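Clostum two-step floor polish, reviewed after a February of kneeling
by Natsumi Aoki
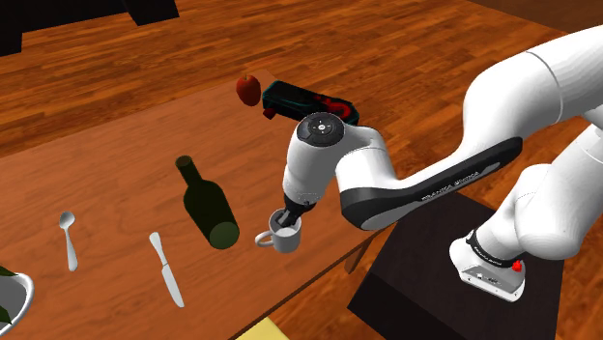
Parquet-style floor, warm reddish-brown, with a long table to match the mood.

I have owned parquet for five years and been intimidated by it for all of them. The previous people left me a tin of something grey and a note reading "sparingly", so when the hardware shop in Morkbridge put Clostum on the front counter I took it as a sign. It was a sign, a large cardboard one, and it said two for one.

The kit is a bottle of cleaner, a bottle of polish and a pad the size of a slice of toast. You clean, you wait, you polish, you wait longer. The label says to keep foot traffic off overnight. My dog can't read.

Clean-up first. The cleaner is good. It lifted a ring left by a pot plant that I'd been hiding under a rug, and now I have to find another excuse for the rug. It smells of oranges, or of someone's recollection of oranges.

The polish is fussier. Put it on thick and it dries in streaks you'll only notice at four in the afternoon when the sun comes in low. Put it on thin and it's lovely, a soft honey colour with no skating-rink shine. I did the hallway twice, having learnt this in the hallway.

I've also used Prorer, which is cheaper and goes on faster, but it yellowed near the back door. Bang makes a spray that I'd keep for the laundry.

Buy Clostum, throw out the pad and use an old flannelette sheet. Four stars. My knees would give it 2.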